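Wednesday, August 8, 2018

Typed this up fast from my notes, sorry for the rough edges. Talked to the woman who runs the night swim at the Mirkport pool. She asked me to leave her name out. Fine.

**Swimming at 10 pm**

She started it in May. Before that the pool closed at eight and that was that. "I work second shift at Vurkaretti, packing. So do half the people I know. When were we supposed to swim?"

She wrote to the city. No answer. Wrote again, this time with 96 signatures, mostly collected in the break room. Got a call the next week.

The deal was a trial. Two nights, one lifeguard, four lanes. First night 13 people came and she figured it was over. "I went home and told my sister, well, I tried." Then word got around on the Josero side of town, where the bus runs late, and by the end of the month they were turning people away from lanes.

Who comes? Nurses, line cooks, a couple of bakers on there way in to work. One man, 71, who can't sleep. Lots of people who never learned as kids. She didn't either, not till she was 34.

"I was scared of the deep end for a year. I'd get to the rope and turn around. People think you jump in one day and you're cured. I went one tile farther every time, that's how I did it."

I asked what it costs. Three dollars, same as daytime. The city covers the guard, and a grant from the Ikeda fund covers the lights, 373 dollars for the summer. She knows that number by heart becuase she had to argue for it in person.

Complaints? Some. Neighbors didn't like car doors at 11:30. She moved parking to the far lot and went door to door with her phone number. Two calls since. "One of them was asking if her husband could join."

The changing rooms are the old ones, and she's fine with that. "Everybody talks about a new building. Give me hot showers and a place to hang my coat."

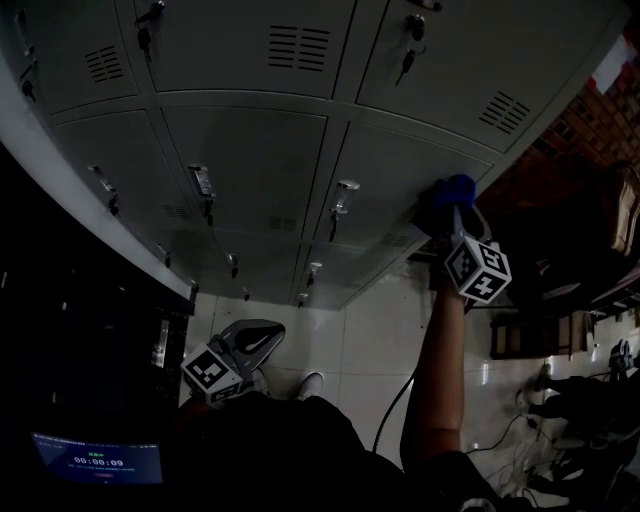

*Lockers, some with keys hanging from the locks.*

What she does want is a second guard so they can open the other lanes. Budget vote is in the fall. She'd like 100 people in the room for it and says she'll settle for less if they're loud.

Last thing I asked was whether she still gets nervous in deep water. Long pause. "Only when it's quiet. So I hum."

Night swim is Tuesdays and Thursdays, 10 to 11:30. Bring your own towel.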